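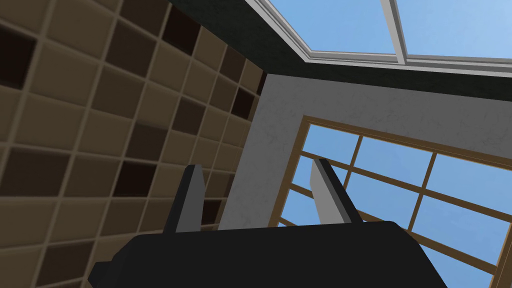
Why bother with a whole simulated room, a reader of the first edition wrote to us, when the learner only needs to know what the hands are doing? Fair question! The short reply is that a policy trained in a bare grey box gets lost as soon as it meets a window. The long reply is most of section 4.

4. Recording your first examples in Drorovex

By now you should have the Fomberg room pack installed and both arms answering to your hand controllers. If the arms twitch when you let go, go back to 3.2 and set the dead zone again.

4.1 Starting a session

1. Open the room and choose "Cabinet approach" from the task list.
2. Press Reset. Both grippers should be open and empty.
3. Check each camera view in turn. The wrist views may be tipped well over, and the learner is quite happy with that. Don't level them.
4. Type a plain instruction in the task box, such as "move the right gripper to the front of the cabinet". Write it as you'd say it to a friend.
5. Press Record and wait for the tone before you move.
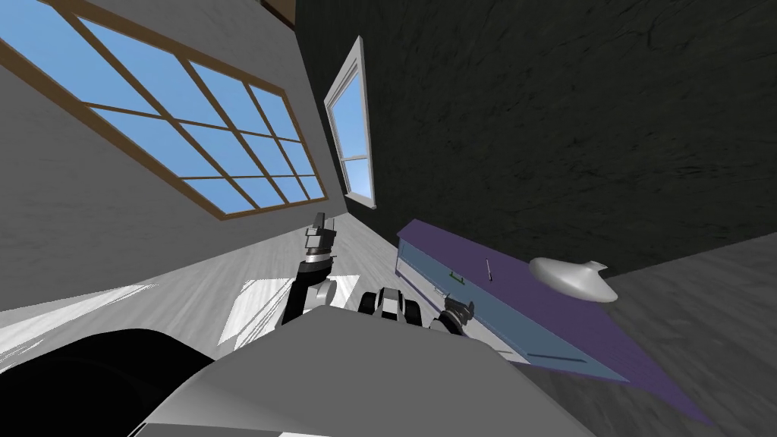 6. Bring the right arm in slowly and keep the left arm raised, well out of its way. Small corrections are welcome. A wobble that you put right is one of the best things you can give the learner, so leave it in!
7. Hold still at the end until the tone sounds again, then press Keep or Bin.

Note: Episodes shorter than 10 frames are binned for you. They are nearly always a slip of the thumb.

Caution: Never change the instruction after recording. The text and the movement are saved as a pair, and one wrong label can do more harm than a dozen clumsy reaches.

4.2 Getting some variety

Once you have a few good runs, start mixing things up. Try a fresh starting pose, a lower approach, a slower one. The Korkthorpe starter set has 178 episodes of a single task and it already trains a policy that's great fun to watch, though we'd aim for nearly 400 if you have the patience.

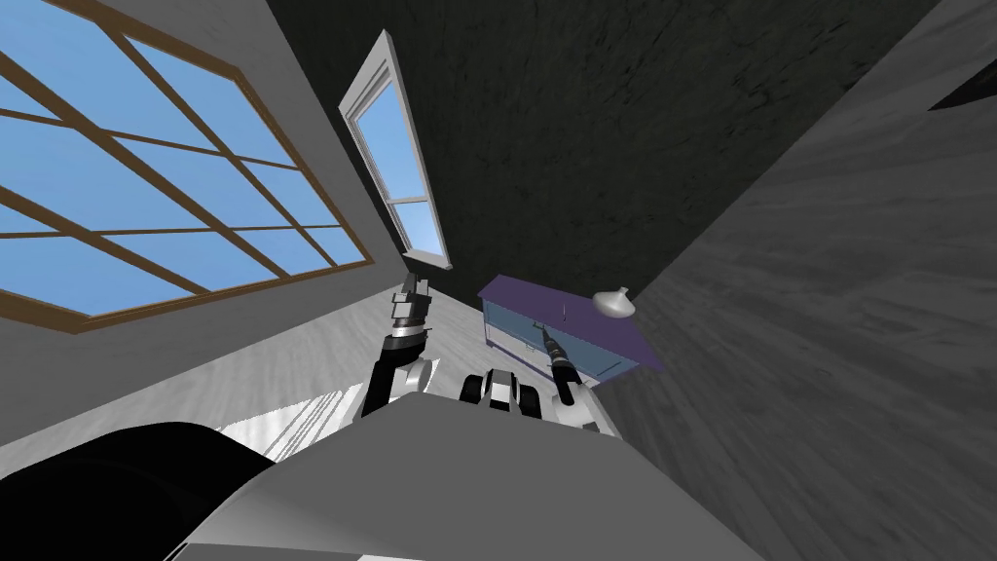

1. Under Variation, tick "Start pose" and leave the rest off for now.
2. Record a batch, then play it back at double speed. Near-copies stand out at once.
3. Bin the copies and record again from poses you haven't used.

Note: Sunlight is set under Room, not Variation. Move it between batches, never in the middle of one.

Caution: Export before you update a room pack. Old episodes won't replay in a new version of the room.

Exporting is covered in 4.3.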